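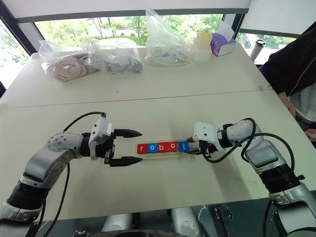
Idun Granström reckons letter blocks are the only toy that gets more annoying the older you are. She wrote this under my last post, the one on sorting the spare room, and went on to say that a child will cheerfully build a tower out of them, whereas an adult has to spell something, and then finds there is only one E.

I've been thinking about it more than is healthy. We had a drawer of them when I was growing up in Rinthorpe, three sets muddled together, and my brother and I played a game where you had to leave a word on the windowsill before school. His were mostly rude. Mine were mostly long, and fell off.

So I have a soft spot for a word in blocks, and "robot" is a good one. Five letters, two of them the same, and you can say it to a toddler or a bank manager. Lowercase too, which I prefer. Capitals on blocks always look as if they're telling you off.

What I really covet is the little wooden holder. Ours had nothing of the kind, so every word drifted apart by teatime and the cat finished it off. A strip of pale wood with the letters in a snug row on top, and a bit left over at the end to get hold of it by! I'd have given up pudding for that.

I did look for one in Grurnville last October. The shop had a set of 2000 magnetic letters (for whom?) and a name plaque they could engrave, provided your name was Oliver. I came home with two candles.

Idun, for the record, has promised to post me her spare E. I've cleared a bit of windowsill, and I'm taking suggestions for the first word, clean ones only, which rules out my brother.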